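How to Load a Wire Dish Rack So Everything Dries

Posted March 13, 2022 by Faustine Rolland

I love a wire dish rack. I've had plastic ones, a bamboo one that went furry in the joints, and one of those roll-up mats that lives over the sink, and I keep coming back to plain wire. It's cheap, it lets the air through, and you can see where the muck is. When we moved into the flat in Stullham there was no dishwasher and no space for one, so I've had plenty of practice!

This is the method I use after every meal. It takes no longer than piling things up any old how, and the cupboards smell a lot fresher for it.

What you'll need

A wire rack with a row of upright dividers
A shallow tray for the small bits
Two clean tea towels, one for under things and one for wiping
A bit of bicarb for cleaning day

Step 1: Find the right spot

Put the rack on a flat surface with some space on every side. Mine spent months shoved into a corner against the tiles and the back row never dried. I pulled it out by the width of my hand and the difference was enormous. If your rack stands on wood, as mine does, slip a towel or a drip tray underneath whenever you're putting really wet things in it. Wood forgives a splash but it doesn't like a puddle.

Step 2: Wash in drying order

Glasses first, then mugs, then plates, then anything greasy. You know this one already, I expect, but it helps with the loading too, as the light things go in at the edges before the heavy things arrive. Rinse in water as hot as your hands can stand. A hot plate dries itself far quicker than a cold one.

Step 3: Mugs at one end

Keep your mugs together at the end of the rack where there are no dividers. Mugs jammed over the prongs wobble, and sooner or later a handle goes.

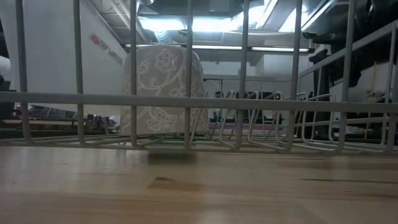 Wet mugs want to go upside down and slightly tilted, with the rim propped on a base wire so air can get inside. Once the inside is dry I turn mine the right way up, partly to let the last of the steam out and partly for the pleasure of looking at them. I'm very fond of a flowery mug. If yours has a deep dip in its foot, tip the water out of that before you turn it, or it'll run down the side.

Step 4: One plate, one gap

Plates go in the dividers, all facing the same way, biggest at the back. Leave an empty slot between them if you can. I know it looks wasteful! But two plates leaning on each other hold a film of water between them for hours, and with a gap they're done by the time you've had your tea. Bowls need two slots each and should lean forward a little.

My friend Rahel Mösli does hers the other way round, with side plates at the back. Her rack slopes and mine doesn't, so try both and see which way yours drains.

Step 5: Lids and boxes last

Food boxes are the awkward ones. Water hides in the groove of the lid and then you get that stale smell next time you open it. Take the lid off, stand it on its edge in the dividers, and turn the box upside down across a corner. Give the groove a wipe with the corner of a tea towel before the lid goes back on.

Step 6: Empty it before you use it again

I'm strict about this. A rack that's never empty never gets cleaned. Put everything away, and anything you haven't got a home for yet can sit beside the rack in the meantime.
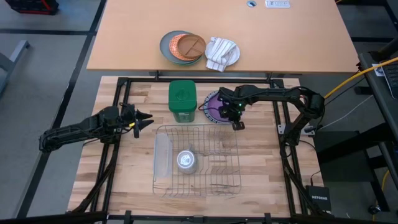
The wire rack with its dividers free, and the purple plate and green-lidded container behind it.

Step 7: Clean the rack itself

Once a week, take the rack to the bath or a big sink and go over it with bicarb and an old toothbrush. Pay attention to the spots where the wires cross, and to the feet - limescale loves the feet. Rinse, shake, and stand it on end to dry for 8 minutes or so while you wipe the table. Trays need doing more often, every couple of days in my house.

Check for chips in the coating while you're at it. A bare spot will rust and leave orange marks on your crockery.

A few extras

Wooden spoons dry best lying flat across the top rail.

Sharp knives get washed, dried and put away straight off. They don't go in my rack at all.

Next up in April: getting tea stains out of mugs, which I'm already far too excited about.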